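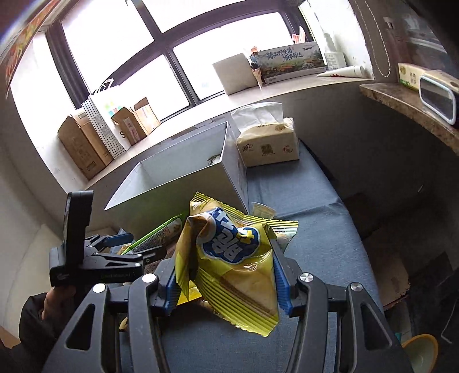
Changes to the house rules for packet sessions, from July

Many of you wrote in after the spring newsletter to ask when the handling rules would finally be brought up to date, and I'm happy to say the new version is ready. It took longer than I promised (I know, I know), partly so that everyone who runs hand-held gripper sessions could have a say, and partly because Skarphéðinn Hafstein read the draft with a red pen and sent back 39 comments, nearly all of them good ones. Thank you, Skarphéðinn!

The full text is in the shared folder under Fladisport, and I'd ask you all to read it before your next session. It's still short. What follows is the part that has changed, with a little of the thinking behind it.

The biggest change is about soft packaging. Our old rules were written when we mostly recorded cups, blocks and plastic bottles, and they said to close the jaws "until firm." That's fine for a bottle. A snack packet gives and gives, and two people will have very different ideas of firm, which shows up as a mess when Mogens Lykkegaard sits down to compare recordings. So the new wording is that you close until the pads touch the packet on both sides, then squeeze only as much as it takes to lift. If it slips, set it down and try once more, and keep the slip in the recording. Please don't delete slips! We learn a great deal from them, and a set of recordings with no slips in it makes us suspicious.

Next, shiny wrappers. Foil and glossy film throw back a lot of light, and by a big window in the afternoon that can wash out exactly the bit we want to see. You don't need to draw curtains or move house, but do look at a short test clip first, and turn the table or shift your own position if the wrapper has gone to pure glare. Write the time of day in the session notes as well. It's a small thing, and Mogens has asked for it at least as often as I've asked for people to label the chargers.

On working with two grippers, we've settled the long argument. One hand holds, the other approaches, and you say to yourself which is which before you begin. If both grippers need to be on the same item, the second one comes in slowly from the side, with its jaws already open wide enough to clear the packet. Most of the bent linkages at Brynjólfsdóttir last year came from jaws meeting jaws, and the replacement parts were slow to arrive and not cheap. Check your pivot screws before and after. A loose one makes the jaws close crooked, and it's very easy to miss when you're busy.

Ordinary clutter may stay where it is. A few people had got into the habit of clearing whole rooms, which is kind of you and also a lot of work, and we would much prefer a room that looks like a room. The exceptions are the same as before – no letters or parcels with a readable name and address, no medicine, nothing breakable within reach of your elbows. I've added open drinks to that list, for reasons the Sunerora group will remember.

Two smaller points. Sessions are now capped at 100 grasps, after which you take a proper rest, even if you feel fine. The grippers are heavier than they seem at the start, and tired wrists twist. And unopened food used in a session should be marked and kept apart afterward, as a squeezed seal can let go days later. Eat it at your own risk – I did, and it was mostly crumbs.

If something in the new text is unclear, or if you think we've got a rule plain wrong, write to me or to Skarphéðinn before the end of the month. We'll collect the questions and answer them on the Wallirine page, with names left off for anyone who'd like that. The old version stays in the folder until August for those of you in the middle of a batch, so please finish that batch under the old rules and start the next one under the new.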